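From the software side: the timing check in Kaltach
2023-09-29

Since the last newsletter we have spent most of our time on one part of Kaltach, the tool that reads in the recordings from the hand-held grippers and prepares them for training. I was asked to write a few paragraphs on it for the colleagues who do not follow our channel.

The difficulty is chopsticks. They are thin, they have nearly the same color from end to end, and when two of them lie close together our perception model, Jeveo, likes to join them into one object. In the cutlery task, where the sticks and the caddy are on a checked tablecloth with stars, the lines of the cloth also disturb it. We first believed that the model was too small. We trained a bigger one, and the mistakes stayed almost the same. 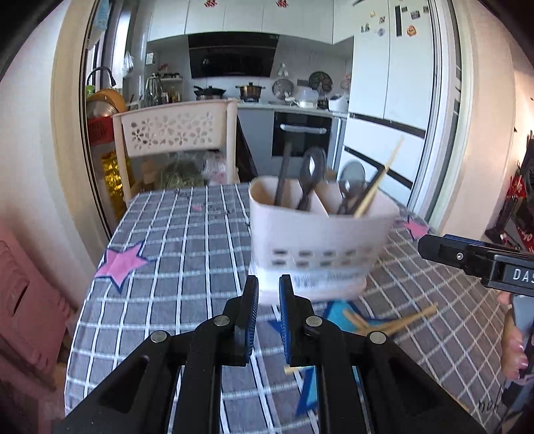 Kenna Leckie wrote to us after the first internal note and asked if we had looked at the clocks before we blamed the network. Her experience with Panicker was that a label can be perfectly good and still belong to the wrong moment, and she advised us to plot the jaw width against the picture for a single recording, by hand, before training anything again.

We followed this advice and I must thank her for it. The jaw width was written to the log 52 milliseconds later than the picture which it belonged to. For a plate or a cup this does not matter much. For a chopstick it matters a lot, for the reason that the whole closing movement is short and the jaws may already be touching the stick while the log still says they are open. The model was learning from pairs that did not fit together.

Kaltach now estimates the delay for each recording separately. It takes the opening of the jaws as seen by Jeveo, takes the same value from the log, and shifts one curve over the other until they agree. We ran it over all 989 recordings of the cutlery task. In 101 of them the curves could not be brought together, and these are put in a separate folder with a short report, so that a person can decide.

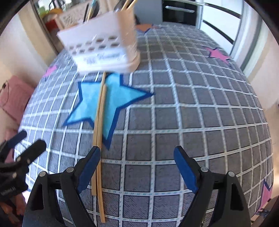 The second change concerns the planner. Until now Rulloleo chose the grasp point in the middle of the visible part of the stick. When another stick crosses over exactly there, this is a bad choice. The new version gives a penalty to every point near a crossing, and it prefers the free end if the end can be reached without pushing the neighbors. The weight of this penalty is in the settings file under "crossing_cost". The default value is 2, and we ask you not to change it before we have finished the comparison.

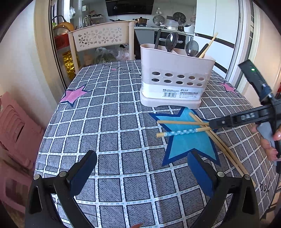 We also made the viewer able to show both grippers on one time line. Before, you had to open two windows and move them together, and with long recordings it was easy to lose the place. The left and the right stream can now be locked or moved separately with the small button beside the slider.

Two things are still open. The shift is constant for the whole recording, so a clock that slowly drifts is not corrected. And the report for the rejected recordings is difficult to read, I admit this, it was written for ourselves. If you have to work with this folder, please send us the lines you did not understand and we will rewrite them. The old import script stays available until the end of the comparison, but it gets no more fixes.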